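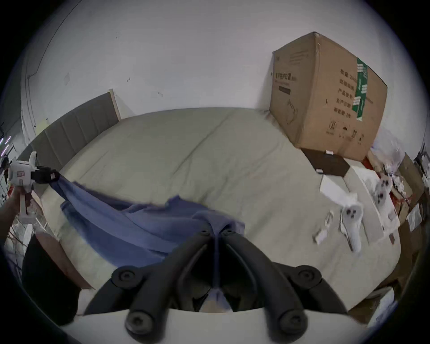

*A blue cloth stretched out over the pale duvet in the bedroom.*

## Noscombe quilt and mending project – progress to the end of February

We're past the halfway mark and it has been a really good stretch! The Wednesday sessions in Noscombe are full, the waiting list for Sivcombe is finally moving, and we've now had 375 people through the door since the grant began. Your first payment covered the hall hire and the thread order, with a little left over that I'd like to put toward needles (see below).

**Sessions.** We ran 31 between the two towns. Sivcombe started late because the heating in the chapel room failed, and Orsolya Barta moved the first two groups into the library at very short notice. Evening attendance there is still patchy. We're going to try a 5:30 start and see if that suits people coming straight from work.

**Mended items.** The repair book stands at 516 entries, mostly bedding and work clothes, plus a lot more curtains than we planned for. Duvet covers with split seams are the most common job by far, and beginners love them – long straight lines, quick results.

**Teaching.** Boglárka Fülöp has rewritten the patching handout with larger drawings, and it's so much easier to follow. Two of last fall's learners now lead a table each, which I'm delighted about.

**Supplies.** Lengyel let us have nearly a full pallet of cotton ends at cost. The sewing machine from Kulto still skips stitches on heavy fabric and is going back for a second repair.

**Money.** We are slightly under on travel and over on thread. I'd like your OK to move the travel balance across to thread and needles before the spring sessions open. The updated budget sheet is attached, with the changed lines marked.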